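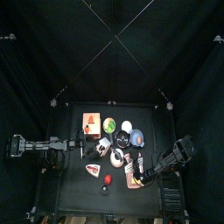

Small white box, black table.

Annatjie Lekota
Notes on cutting a two-hander sketch. Draft one of "Plukolham" ran long. Target was 400 words of dialogue, stage directions not counted.

Annatjie Lekota
First pass: names. Two characters on stage don't need to keep using each other's names. I kept one use each, both on page one, and took out the rest.

Annatjie Lekota
Second pass: parentheticals. Anything like (angrily) or (confused) went. I kept (to the door) because the line reads wrong without it.

Annatjie Lekota
Third pass: the opening. The landlord and the tenant spent 150 words on greetings and parking. The sketch now starts on "You've painted the ceiling." The parking line moved to the middle, where it sets up the exit.

Annatjie Lekota
The main gag runs three times. On the third the tenant answers before the question is asked. I tried a fourth at the read-through and the pause after it was dead air.

Annatjie Lekota
Mahfuz Ranasinghe read the landlord and tripped on "previously unpermitted" both times. Changed to "not allowed before."

Annatjie Lekota
Still open: blackout on the line, or on the door closing. The Ondthorpe stage has a slow fader, so probably the door.

More from this author
Line breaks in comic monologue
"Makhubela," radio version, October
Phone calls on stage: one side or both

We use cookies to remember your settings. Accept | Manage
Contact | Back to top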